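Home Kitchen Tableware Storage Flalo Journal Contact

Flalo Countertop Dish Rack, Gray

I love this rack! It's light gray plastic, open all the way through, with rows of upright pegs that take a plate on its edge. It sits right on the counter, so a small kitchen can keep one out all day – ours at Thammasiri stays by the wall, next to the tray with the chopsticks. Rated for up to 44 pounds, and it comes with a 6-month guarantee. Rinse it under the tap and it's ready again.

Price: $70
Item no. 349
Picked by Chutima Onsri

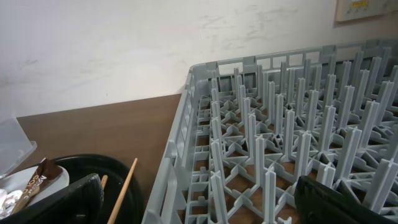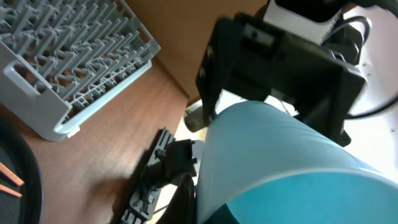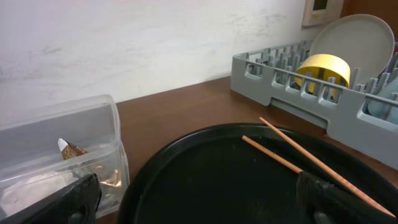
Gray plastic dish rack on a brown wooden surface

Related items
Prurwood chopsticks, pair
Vastton round black tray
Vastton clear storage box
Flalo plate set, gray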